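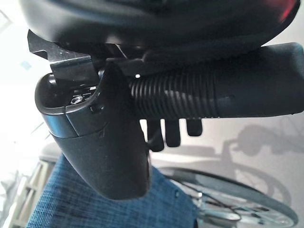 Feb 9, 2018. My thumbs are sore and I'm writing this on the bus with the notebook on my knees, so future me can deal with the handwriting when I type it up. We spent the whole day on grasping and pushing the wheelchair, and by that I mostly mean grasping, as the pushing is the easy part once the hands are where they should be. The push handle has a ribbed half and a smooth half, and the ribs are so much nicer to work with! From the wrist view they pick up thin little lines of light and I can tell how far along the grip I am, even with the window side blown out to white. On the smooth sleeve I've got nothing to steer by. It's a black finger on a black handle and I'm guessing. I told Shaimaa I wanted to wrap the whole thing in yellow tape and she gave me the look, and she's right, no chair out in the world comes with yellow tape on it, but I was on hour three and I would have wrapped the chair in Christmas lights if she'd let me.

So, numbers, for my own memory. We have 1,281 recorded runs on the wheelchair task as of tonight. 1,143 of those have been labeled. And 856 have been kept, meaning somebody watched them through and decided the robot should learn from them. I keep going back to that last one. I did a bit of grumpy subtraction over my sandwich and then made myself stop. A lot of the thrown-out ones are mine, from October, when I'd just started with Wavden and thought the point was to get the chair moving as fast as I could. I'd grab any old way, shove, and be very pleased with myself. Well, the model was very pleased with it too. For a while it grabbed any old way and shoved, with my bad habits, my little wiggle at the end and everything. It's a strange thing to watch your own fidgeting come back at you out of a machine.

These days I'm slow. I bring the left hand in, wait, bring the right hand in, wait, close both, and only then move the base. Shaimaa's rule is that every run should look like you meant it. If I miss the handle, I'm allowed to back off and try again and we keep it, so long as the correction is clean. If I miss and then scrabble at it for ages, out it goes. She calls those "soup." We had a lot of soup this morning. There's a bit of lag in Jular (the teleop software, and I have feelings about it) that comes and goes, and when it comes my right hand closes a beat after I've told it to, so I overcorrect, so then it lands too deep on the handle and the knuckles bump. I restarted it twice. The second time it forgot my arm calibration and I had to stand there doing the scarecrow pose while the rest of the room ate lunch.

Oh, and we changed the start positions! I've been asking for this forever. Up to last week nearly every run started with the chair dead ahead and nicely squared up, and guess what, the policy was great at chairs that are dead ahead and nicely squared up. Turn it a little and it reached for the air next to the handle with total confidence. So now there's a sheet with starts on it: straight, turned a bit left, turned a bit right, nearer the bed, away from the bed, and one I call "parked by my uncle." We do 10 of each and then swap operators. I like the bed ones least. The side rail is right there by my left elbow and I'm always nervous about clipping it, and when I'm nervous I lift the elbow, and then of course I've taught it to lift the elbow. I did a whole set like that before Shaimaa came over and tapped my arm. My real arm. I hadn't noticed I was holding it up by my ear. 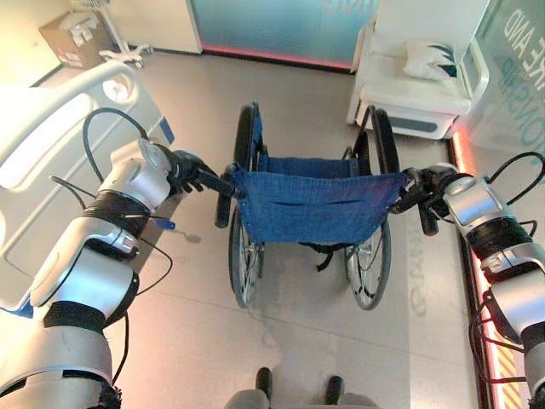
Visitación came in after lunch, which cheered me up a lot. She worked on a rehab ward in Marín for years before she came to us, and she is the only one of us who has pushed wheelchairs for a living with people in them. She watched me do four or five runs without saying a word, and then asked why I always start the push with a jerk. I said I don't. She said, you do, look. So we played one back and yes, okay, there's a jerk. It's small! But she said if you've got someone sitting there who's just had surgery, that's the bit they feel, and they'll have decided they don't trust you before you've gone a yard. Then she took the controllers and did it herself, and she's not even one of the regular operators, she's had maybe an afternoon of practice. Her grasps were all over the place. But the start of the push! You could barely tell when it began. It just was moving.

We talked about this for way too long, the three of us standing around with the headset hanging off my neck. What do you do with a run that has a clumsy grasp and a beautiful push? By the rules it's a reject. Shaimaa thinks we could cut the runs in two and label the parts on their own, so that Visitación's pushes count even when her grasps are soup. I think that's smart but I also know who's going to be doing the cutting (me, and it'll be on the evenings when the label queue is long). We didn't settle it. Shaimaa wrote "split?" on the whiteboard and drew a box around it. There are a lot of boxes on that whiteboard.

I should say something about the policy test too, as I was in a mood about it all afternoon. At the end of the session we let the newest checkpoint have a go, no operator, me standing well back with my hand on the stop. It got the left grip first time, really lovely, right on the ribs. Then it hung there. The right hand went up, came down, went up, came down, like it was thinking about what it had left in the fridge. I swear that's me waiting for Jular to catch up. That's my pause! I've recorded so many runs with that little pause in it that it thinks the pause is part of the job. In the end it did close on the right handle, and it pushed the chair nearly a yard and we all cheered anyway, and then I hit the stop because it was drifting toward the bed.

So tomorrow's job, before anything else, is trimming. I'm going to go through the kept runs looking for dead time in the right arm and see if I can cut it without making the motion jumpy. Shaimaa has a script that's supposed to find pauses on its own, but it also finds the pauses we want, the ones between placing the hand and closing it, so somebody has to sit there and say yes, no, yes, yes, no. I don't mind it that much. I put on a podcast. You get to know the runs. There are some I recognize from the first second, like the one where I sneezed and the left wrist dipped. (Rejected. Sorry, sneeze.)

Other bits so I don't forget:

The people from Ratine want the next batch by the end of the month and they've asked for runs with the brakes on at the start. So the robot has to learn that the chair won't go, and then what? Let go and do something about the brakes? Stop and ask? They didn't say. I asked Visitación what a person does and she said you check the brakes before you ever touch the handles, it's the first thing, it's before hello. None of our runs has that in it. Not one! It never crossed my mind, and I've been at this for months. I wrote it down in capitals.

Need new batteries for the left controller. Second time I've written that.

The notes field. I've started typing one honest line after each run in place of leaving it blank, such as "grasp ok, rushed the push," and it takes no time and the labelers like it. I'd forgotten that the labelers are mostly also me. So I like it.

I want to try a set standing lower, maybe sitting on the stool, to see if my elbows behave. And I want to try a set with my eyes on the wrist view only and the head view off. I think I lean on the head view too much for the close and then I'm surprised by where the fingers are. Visitación says she never looked at her hands on the ward. She looked at the feet of whoever was in the chair, and then at the door.

Anyway my stop's coming up and I still haven't eaten anything but that sandwich. I'll add the split numbers when Shaimaa sends them.

Share (6)
4 comments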